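Drultine Two-Finger Gripper Kit, Rev 9

Parallel gripper for small hobby and shared-workshop arms. Supplied as parts, with simulation model. Designed by Magnus Moncrieff at the Clellton workshop.

Overview

The Drultine is a two-finger gripper driven by a single servo through a rack and pinion. It was designed for Vlad, the six-axis arm on the long bench at Clellton, and fits any arm with a four-hole wrist plate once the adapter has been drilled to match. Both fingers move together and stay centered on the wrist axis. The fingers are black, wedge-shaped and flat on the inner face. They are meant for household objects of irregular shape: shoes, bottles, boxed goods, hand tools.

The kit assumes a 3D printer, a drill press and some experience with servo wiring. Total build time on the first Clellton unit was 9 hours, excluding print time.

What is in the kit

Servo, metal gear, with horn and screws
Steel rack, two pieces, and brass pinion
Linear rails with carriages, one pair
Adapter plate, aluminum, undrilled
Fastener bag, 28 pieces
Wiring harness with inline fuse
Download code for print files and simulation model

The finger bodies and the housing are not supplied. They are printed by the builder from the files. PETG is preferred for the housing. PLA fingers will creep if the gripper is left closed under load overnight.

Simulation model

The download includes a model of the gripper for Faditz, the simulator used at Clellton for grasp testing. The wrist camera is modeled in the same position as on the real mount, looking down between the fingers. Joint limits, finger mass and servo torque are set to measured values – the friction coefficient is not, and should be tuned for whatever pad material is fitted.

The recommended practice is to run a new object in Faditz before putting it under the real arm. Footwear is a useful early test. A sneaker is wider than most bench objects, the sides are rounded, and a grasp too far forward or back will tip it on the lift.

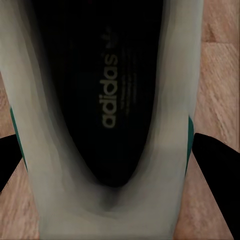 Grasp runs are logged as plain text, one line per attempt, with wrist pose, commanded opening and a pass or fail flag. The current reference set holds 1,608 attempts, of which 1,323 passed. Most of the failures came from closing with the wrist yawed relative to the long axis of the object. A yaw correction step was added to the sample script in Rev 9 and is on by default.

Assembly notes

Square the rails to the housing before tightening anything. A rail out of parallel shows up as binding near full close and will overheat the servo. Set the pinion at mid travel with the fingers half open, then fit the horn. Power the servo from its own supply and tie the grounds together. Do not feed it from the controller board.

Pads are glued to the inner finger faces with contact cement. Leave them off until the fingers have been cycled and checked for rubbing.

Known issues

The harness is short for arms with the controller mounted behind the base. An extension can be made up from the same wire gauge.

Earlier housings crack at the rear rail screws if overtightened. Rev 9 files have thicker bosses – reprint only the rear half.

The Faditz model does not include cable drag.

Availability

Kits are packed at Clellton in small batches. The next batch is planned for October. Replacement racks and pinions are kept in stock and ship separately.

Page last revised July 9, 2020.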